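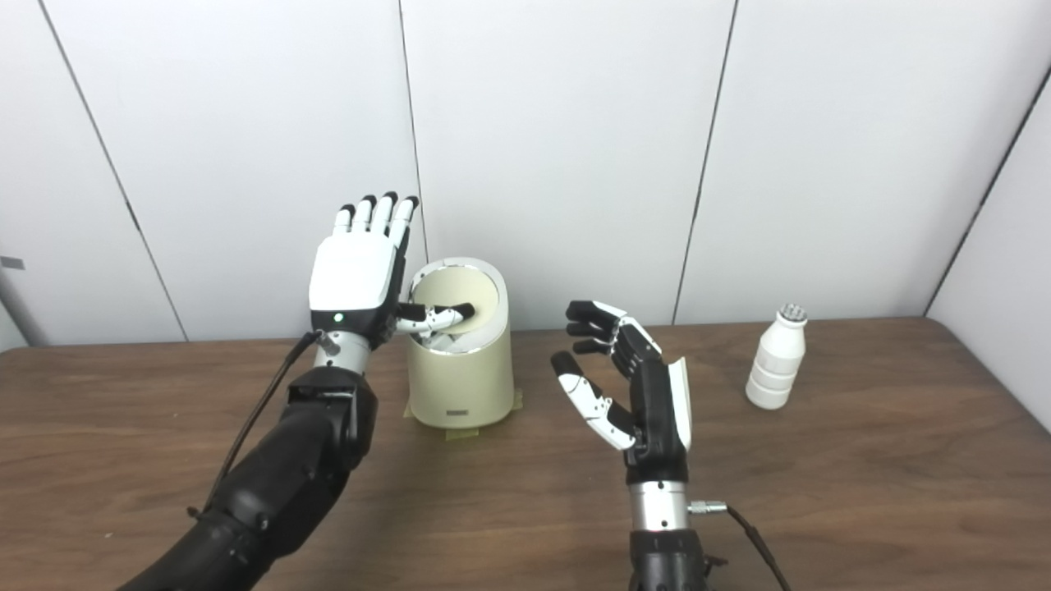

양팔 로봇 왼손 엄지가 통 안에서 굽힌 채로 안 펴집니다

작성자: 나사하나

5월 17일부터 같은 증상이 반복돼서 글 올립니다. 양팔에 다관절 핸드를 하나씩 달아서 쓰고 있고, 제어 프로그램은 Hudside, 핸드 드라이버는 Ikex입니다. 작업은 단순합니다. 왼손 엄지를 원통형 용기 입구에 걸어서 잡아 주고, 오른손이 옆에서 용기 벽을 집습니다. 용기는 움직이지 않게 바닥 양쪽을 마스킹 테이프로 작업대에 붙여 두었습니다.

문제는 왼손 엄지입니다. 용기 안으로 들어가서 굽히는 것까지는 되는데, 펴라는 명령을 보내면 그대로 멈춥니다. 나머지 네 손가락은 명령대로 움직입니다. 손등 표시등은 계속 녹색이고 드라이버 로그에도 오류가 없습니다. 상위 프로그램에서는 30초 뒤에 시간 초과로 시퀀스가 중단됩니다. 그 상태에서 팔을 위로 빼면 엄지가 용기 테두리에 걸릴 것 같아서 아직 팔은 움직이지 않았습니다.

확인한 내용은 다음과 같습니다.

- 엄지 굽힘 목표값은 87이고, 멈춘 상태에서 읽히는 현재값도 87입니다.
- 허공에서 같은 동작을 시키면 정상적으로 펴집니다.
- 오른손은 같은 설정으로 문제가 없습니다.
- 핸드 전원을 껐다 켜면 그 자리에서는 풀리는데, 다음 번에 또 멈춥니다. 켜질 때 손가락이 한꺼번에 펴져서 용기를 미는 것도 마음에 걸립니다.

표시등이 녹색이면 핸드 자체는 정상이라고 봐도 되는지, 그리고 걸린 상태에서 안전하게 빼는 순서가 궁금합니다.

Kuo-hua Ng

녹색은 통신과 전원이 살아 있다는 뜻으로만 보세요. 저희도 같은 드라이버를 쓰는데, 과전류 보호로 손가락 축 하나만 출력이 꺼졌을 때도 표시등은 녹색이었습니다. 상위 로그에는 안 남고 축별 상태값을 따로 읽어야 보입니다. 엄지 축의 상태값부터 읽어 보세요.

허공에서는 되고 용기 안에서만 멈춘다면 엄지가 벽에 닿은 채로 계속 힘을 주고 있을 가능성이 큽니다. 목표값 87에 실제로 도달했더라도 용기 벽을 밀면서 버티는 상태라면 전류가 계속 흐릅니다. 저희는 엄지 전류 제한을 900mA로 두었다가 같은 증상을 겪었고, 굽힘 목표를 45로 낮춘 뒤로는 재발하지 않았습니다. 용기 지름이 다르면 값도 달라지니 그대로 쓰지는 마시고 낮은 값에서 조금씩 올리면서 맞추세요.

걸렸을 때 빼는 순서는 저희 쪽 기준으로 이렇습니다.

1. 시퀀스를 정지하고 양팔 모두 정지 상태인지 확인합니다. 왼손만 문제여도 오른팔까지 멈춰야 합니다.
2. 오른손이 용기를 잡고 있으면 먼저 엄지와 손가락을 벌립니다.
3. 엄지 축의 보호 상태를 해제하고, 느린 속도로 조금만 폅니다. 한 번에 끝까지 펴지 마세요.
4. 엄지가 벽에서 떨어진 것을 눈으로 확인한 다음 팔을 수직으로 올립니다.
5. 3번이 안 되면 비상정지를 누르고, 팔이 처지지 않는 것을 확인한 뒤 테이프를 떼고 용기 쪽을 움직여 뺍니다. 손가락을 힘으로 젖히면 안쪽 기어가 상합니다.

전원 재투입은 하지 않는 게 좋습니다. 말씀하신 대로 켜질 때 초기화 동작이 들어가고, 그때 손이 근처에 있으면 끼일 수 있습니다. 초기화 동작은 Ikex 설정에서 수동 실행으로 바꿀 수 있습니다.

그리고 손목에서 내려오는 케이블도 한번 보세요. 팔을 들었을 때 바깥쪽으로 늘어지는 배선이면 자세에 따라 커넥터가 당겨집니다. 이번 증상의 원인 같지는 않지만 손목을 돌릴 때만 끊기는 일이 저희는 있었습니다.

콩나물국밥

저는 핸드를 교체하고 해결됐습니다. Quinlan 제품이었고 작년 9월에 산 건데 엄지가 처음부터 약했어요. 보증 기간이면 그냥 보내세요.

저녁반

교체 전에 테이프부터 떼고 한번 돌려 보시는 건 어떨까요. 용기가 바닥에 고정돼 있으면 위치가 조금만 틀어져도 그 힘을 엄지가 다 받습니다. 저는 바닥에 얇은 고무판을 깔고 테이프는 한쪽만 붙입니다. 살짝 밀리는 대신 손가락이 걸리는 일은 줄었습니다. 다만 빈 통이면 넘어갈 수 있으니 처음에는 속도를 낮추고 보세요.

나사하나 (작성자 댓글)

축 상태값을 읽어 보니 엄지만 과전류 보호로 꺼져 있었습니다. 위의 순서대로 3번에서 풀렸고 용기도 손가락도 이상 없습니다. 초기화는 수동으로 바꿨고, 굽힘 목표는 낮은 값부터 다시 맞추는 중입니다. 고무판은 주문해 두었습니다. 상위 프로그램에서 축별 상태를 자동으로 읽게 하는 방법은 아직 못 찾아서, 아시는 분은 댓글 부탁드립니다.

관련 글
Ikex 드라이버 축별 상태값 읽는 법
비상정지 후 팔이 조금씩 내려갑니다
Poduvora 그리퍼에서 다섯 손가락 핸드로 바꿀 때 확인할 것
Hudside 시퀀스 시간 초과 설정 위치
손목 커넥터 접촉 불량 점검 순서
양팔 작업에서 한쪽만 정지시켜도 되나요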